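October 2019
By Fidelina Condori

Wilness memorial page kit, three months in

Bought this in a rush, the week my aunt died. So keep that in mind. I was not shopping around. The funeral home in Braltilbridge had a flyer for it on the front desk and I had to get a notice to the paper by noon the next day.

What you get: a login, an obituary form that fills itself out as you answer questions, a web page with a guest book, and 300 printed cards if you pay for the bigger box. I paid for the bigger box. $49 for the basic, cards extra.

The form first. It's good. Name, age, town, parents, who went before and who's left behind. It asks for maiden names in the right spot and puts the spouses in parentheses the way our paper wants them. I had a draft in twenty minutes. My cousin had been sitting at the table with a legal pad for two hours before that and had one sentence.

Where it falls down is big families. My aunt had nine brothers and sisters, six living, and the form only gives you eight lines for siblings. You have to type the last one into the "other relatives" box and then it prints after the nieces. That hurt somebody's feelings. I called and they said put two names on one line with a comma. Works, but it should say so.

Step-children, also a mess. There's a check box but it prints the word "step" whether you want it or not. We didn't want it. Ended up fixing it by hand in the finished copy.
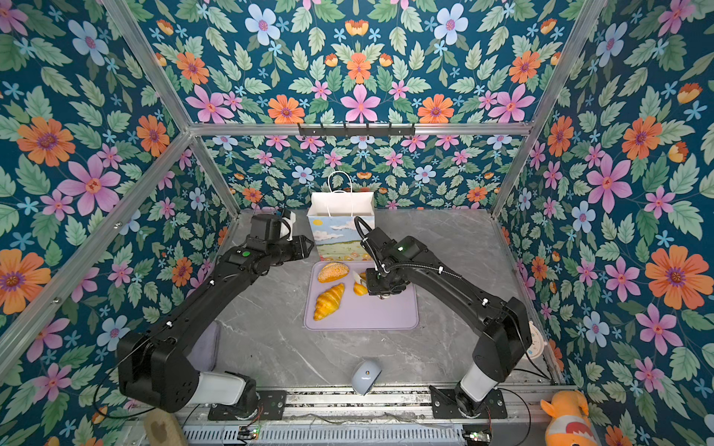
Can you change the notice once it's published? On the web page, as many times as you like for the first year, but the paper gets whatever you sent at the deadline and a correction there is a new paid notice.

Found that out over the visiting hours. I had 2 to 4, the home had 2 to 5. Page was fixed in a minute. Paper was not, and some people left early who didnt have to.

Length. The form counts characters as you go, up to 3,000, and our paper charges by the line so you want to watch it. Mine came in at 753 after I took out the bowling league. Put the bowling league back on the web page, where it costs nothing.

Guest book is the best part for me. Folks I had never heard of, from her years at the Veloso cannery, wrote long messages. One woman told a whole story about a snowstorm and a borrowed truck. You approve each message before it shows. Do turn on the email alerts, they come switched off, and I had a pile of them waiting that I didn't know about. Felt bad about that.

Cards are fine. Decent weight, photo a bit dark. Tell them to lighten it. The verse choices are pretty tired, twelve or so and most about footprints or gates, but you can type in your own and we did. Mine came in four days. Envelopes are thin.

I looked at Evico afterward, for my father in law in May. Cheaper, and no limit on siblings, but the guest book closes after thirty days unless you pay again and I did not like that one bit. The wording it spits out is stiff too. Everyone "entered into rest." He would of hated it. Went back to Wilness and typed around the problems.

Customer service: phone only, real person, kind. Closed at five Eastern, not great when you are doing this at midnight.

One more thing, write down the page password somewhere. Resetting it takes a copy of the death certificate and those take a while to get.

Four stars. Would be five with more lines for brothers and sisters.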